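Stostel Owners Forum > Building Fabric > Glazing and Doors

Condensation and draught at double doors, mezzanine unit

tresberg_19
Posted Tuesday, 7:42 am

Ground floor unit, high ceiling, mezzanine over part of it. The end wall is mostly dark metal-framed glazing with double doors in the lower section. Two issues. Water beads on the bottom rails on cold mornings, and there is a draught at ankle height along the meeting stile. Bustevstead quoted $1,378 to replace all perimeter seals. Is that reasonable, or should I start with the threshold?

sillplate
Posted Tuesday, 8:15 am

Start with the threshold. Check the drop seal on the inactive leaf. Mine was set 4 mm high from handover. Adjustment is a hex key at the hinge side, no parts required.

Azra Stan
Posted Tuesday, 9:03 am

Disagree on the order. With that ceiling height you have stack effect, so air comes in low and leaves high. Fix the leak at the top first or the doors will keep pulling. I paid $228 for compression gasket from Steinbach and did the upper panes myself.

sillplate
Posted Tuesday, 9:20 am

The upper panes are fixed lights. If they leak, that's a glazing bead fault and a warranty item. Gasket won't cure it.

Azra Stan
Posted Tuesday, 9:31 am

Mine were out of warranty. Colour match on the grey gasket was poor, for what it's worth.

tresberg_19
Posted Tuesday, 12:10 pm

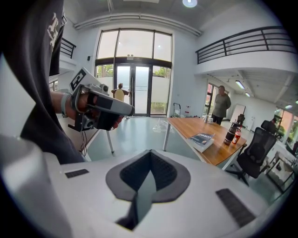

End wall from inside: three large panes up top, glazed doors below.

mullion_mike
Posted Tuesday, 12:48 pm

Are the frames thermally broken? If not, beading on the rails is a frame temperature problem and new seals will do nothing for it. Log indoor humidity overnight before you spend anything.

tresberg_19
Posted Tuesday, 1:26 pm

Not stated on the drawings. I'll put a logger by the doors and check the drop seal tonight.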